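FOR IMMEDIATE RELEASE

Cevetwood Issues Revised Workar System for Front Desk and Waiting Area Casework

New part list, common mounting rail and single order form take effect with orders placed after release

DRAMOMURA, 8/17/18 – Cevetwood, a maker of casework for offices, clinics and small hotels, today issued a revised version of Workar, its modular system for front desks and waiting areas. The revision covers base cabinets, countertops, end columns, cable routing and the documents used to order them. It replaces the version now in the dealer catalog.

The revised system has 184 catalog parts. Of these, 106 are carried over with no change in size, finish or part number. The rest are either new parts or existing parts changed to fit the new mounting rail. Parts that have been changed carry the letter R at the end of the part number. Dealers should check for this letter when they match new parts to a desk that is already installed.

Common mounting rail

In the earlier version, base cabinets were joined side to side with bolts through the cabinet walls. Columns and curved ends used a separate bracket. An installer who needed to take out one cabinet had to loosen the cabinets on both sides of it, and in many layouts had to lift the countertop as well.

The revised system uses a steel rail that runs along the back of the full assembly. Each cabinet, column and panel hangs on the rail and is locked with two screws reached from the staff side. One unit can be taken out while the units next to it stay in place. The countertop rests on the rail and on the front edge of the cabinets, and its weight no longer passes through the side walls.

The rail is supplied by Dalsgaard, which also makes the hinges and drawer slides used in Workar. It comes in four lengths. Lengths can be joined with a splice plate, and the splice can fall at any point along the run except directly behind a column. Rail can be cut on site with a metal-cutting saw. Cut ends must be filed and capped before cabinets are hung.

Leveling feet are now attached to the rail supports as well as to the cabinets. The installer levels the rail first, hangs the cabinets, and then brings the cabinet feet down to the floor. Cevetwood advises against using the cabinet feet to correct a rail that is out of level.

Countertops

Countertops are offered in two depths, as before. The overhang on the visitor side has been made shorter on the deeper top. Seams between sections are now pulled tight from below with a draw fastener set in a milled pocket. The earlier flat plates remain available as spare parts for installed desks.

The lower counter section used for seated visitors has been redrawn. The knee space is now open across the full width of the section, and the support panel has been moved to the staff side. Dealers remain responsible for checking counter height, knee space and approach space against the local code that applies to the site.

Transaction shelves, the raised shelves that sit on top of the counter, are rated for an evenly spread load of 50 pounds. The rating applies to shelves mounted on the supplied posts with all screws in place. Shelves should not be used to support monitor arms. A separate clamp plate is listed for that purpose and attaches to the main countertop.

Doors, drawers and pulls

Cabinet doors are hung on clip hinges that can be adjusted in three directions after the door is in place. The hinge cup pattern has not changed, and doors from the earlier version will fit revised cabinets. Drawer boxes from the earlier version will not. The slide is now mounted below the box, and the box is slightly wider to make use of the space.

Pulls are ordered on a separate line. Doors and drawer fronts are shipped undrilled unless a pull is listed on the same order. A paper drilling guide is packed with undrilled fronts. Round knobs, bar pulls and edge pulls are all covered by the same guide.

Locks may be added to any door or drawer front at the time of order. Locks on a single desk are keyed alike by default. Orders that call for different keys must say so on the order form, and the change adds to the lead time.

Power and data

The cable channel has been moved from the cabinet backs to the top of the rail. It runs without a break from one end of the desk to the other and is reached by lifting a hinged cover on the staff side. A divider inside the channel keeps power and data lines apart.

Openings in the countertop for cables are no longer cut at the plant as a standard step. Customers may order them at marked positions, or the installer may cut them on site with a hole saw. Cevetwood made this change after a review of dealer orders placed since May, in which the position of cable openings was the item most often corrected after the first drawing was approved.

Workar parts do not include wiring. Outlets, boxes and connections are to be supplied and installed by a licensed electrician.

Finishes and care

All finishes in the current catalog stay in the line. Painted fronts and fluted parts now receive the same topcoat, so that touch-up material from one kit can be used on both. Fluted parts should be dusted along the grooves with a soft brush and wiped with a damp cloth. Abrasive pads and cleaners that contain bleach or ammonia should not be used on painted or metallic surfaces.

Metallic trim bands are shipped with a clear film on the face. The film is to be left on until other trades have finished work in the area – including floor cleaning – and then pulled off slowly at a low angle. Trim bands are sold as replacement parts and can be changed without removing the column.

Ordering and change-over

The revised system is ordered on a single form that covers cabinets, tops, columns, rail and accessories. Rail lengths are worked out from the layout drawing by the Cevetwood order desk and returned to the dealer for approval. Dealers should not enter rail lengths themselves.

Orders that have already been accepted will be filled with parts from the earlier version. A dealer may ask to convert an accepted order if no parts have been cut. The request must be sent in writing and must include a new layout drawing.

Cevetwood will keep making cabinets, fronts and countertops in the earlier version for additions to installed desks. These parts are listed in a separate section at the back of the catalog. The two versions should not be mixed in one continuous run. Where an older desk must be made longer, the new section may be built as a freestanding unit next to it, with a filler strip between the two.

Prices for carried-over parts stay the same. Prices for new and revised parts are given in the dealer price list that goes with this release. The rail is priced by length, and the splice plates, end caps and screws are included.

Installation guides

The installation guide has been rewritten and divided into separate sheets for rail, cabinets, tops and cable channel. Each sheet is packed with the parts it covers. A full set is sent with the first carton of every order – marked on the outside with a green label – and can also be requested from the order desk.

Installers who have worked only with the earlier version should read the rail sheet in full before opening the cabinet cartons. The order of assembly has changed.

Planning files

Layout symbols for all revised parts are available to registered dealers and design offices. The files show the outside size of each part, door swing, rail position and channel position. Stools, side chairs and other loose seating are not part of Workar and are not included in the files. Clear floor space in front of the counter should be drawn with the seating in its planned position.
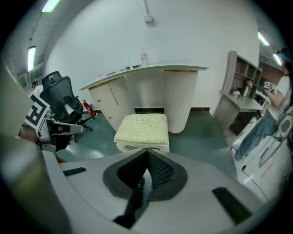

About Cevetwood

Cevetwood designs and builds modular casework for reception, waiting and service areas. Its plant and order desk are in Dramomura. Workar is sold through registered dealers and is not offered for direct retail sale.

Media and dealer inquiries

Requests for the catalog, price list, installation sheets or finish samples should be sent to the Cevetwood order desk. Requests should state the dealer account name, the type of project and the version of Workar now installed, if any.

###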